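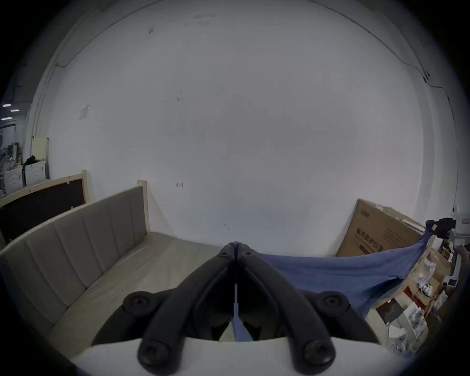 HELTTHORPE, January

The first thing Vasylyna Zhuravel does with a piece of cloth is pull it. She gets a good grip on one edge, leans back a little and watches where the folds go. If they run in long slanting lines, the fabric is being tugged across its weave, and it will have plenty to say about that later. If they run straight, she nods and carries on.

"Cloth is always telling you where it wants to hang," she says. "You just have to hold it by the right place."

Zhuravel teaches folding. More exactly, she runs evening workshops on household cloth in a former dry-goods store in Heltthorpe: sheets, curtains, towels, tablecloths, the big awkward things that most of us wrestle into a ball and shove onto a shelf. I signed up thinking I might pick up a trick for fitted sheets. I came home and took apart my entire linen closet, and I was still at it at 10 at night, completely happy.

What won me over was the blue cloth. A cloth clipped at one corner and drawn out sideways behaves in a way you can read from across the room. It sags in the middle, climbs toward the clip and throws those wonderful diagonal wrinkles between the two points that are carrying the load. Zhuravel can spend 20 minutes on this alone and I would have sat through 20 more. Move the grip a hand's width along the hem and the whole pattern changes! The deep folds flatten, new ones open up somewhere else, and the sag slides over to one side.

She learned to look at fabric this way from Vsevolod Pylypenko, who spent most of his working life hanging stage curtains in Wedasdale and now comes in to teach the sessions on large pieces. Pylypenko is a tall, quiet man with enormous patience for corners. He has a rule that I have repeated to everyone I know: find two corners before you do anything else. People go wrong, he told us, when they pick up a sheet by its middle and start hunting. The weight all falls away from you and the corners disappear inside. Find one, pin it or clip it or give it to somebody, then run your fingers along the hem until you reach the next.

Running your fingers along the hem sounds like nothing. Try it with your eyes closed. A hem has a thickness you can follow like a handrail, and when it doubles up under your thumb, you have arrived. We practiced this in pairs with old curtains, and the room went silent in the way a room does when grown people are concentrating hard on something they were sure they already knew how to do.

Clips are the other great pleasure of the place. Zhuravel loves a clip. She treats one as an extra hand that never gets tired, and she sets it high, well above the shelf, so that the cloth falls down past whatever is stored there. Working alone, you fasten one corner up and to the side, walk the opposite edge out until the slack is gone, and smooth downward from the top. Big creases go first. The small ones often follow without being asked. If you pull too hard you put in new lines as fast as you take out the old ones, and she can spot an overpuller from the doorway. (I am one. I'm working on it.)

Then there is the matter of where it all goes afterward, and on this subject she is a great believer in cardboard. A big flat carton is a marvelous thing to have leaning against a wall. It gives you a stiff edge to fold against, it weighs very little, and it slips out of sight behind whatever you are working on. The printing on it doesn't matter in the least. One with 医用防护口罩 across its face, medical protective masks, makes as good a folding board as one that came with a mattress. Pylypenko cuts his down to the width of the shelf and wraps each tablecloth around a piece of it, the way fabric stores do with their bolts. I have copied this at home with my three longest cloths, and they now come out for dinner without a center crease.

Folding in thirds is the house style. Halves put a hard line down the exact middle of everything, where the eye lands first. Thirds move the lines out to the sides, and a cloth folded in thirds will stand up on its own edge, so you can pull one from the row without bringing down its neighbors. I had been stacking mine flat for years and always using the top 2.

Zhuravel's workshops run through the spring, with a session on curtains to follow once Pylypenko has finished rehanging the ones in his own front room. He has been at it since fall. The left side, he says, is nearly right.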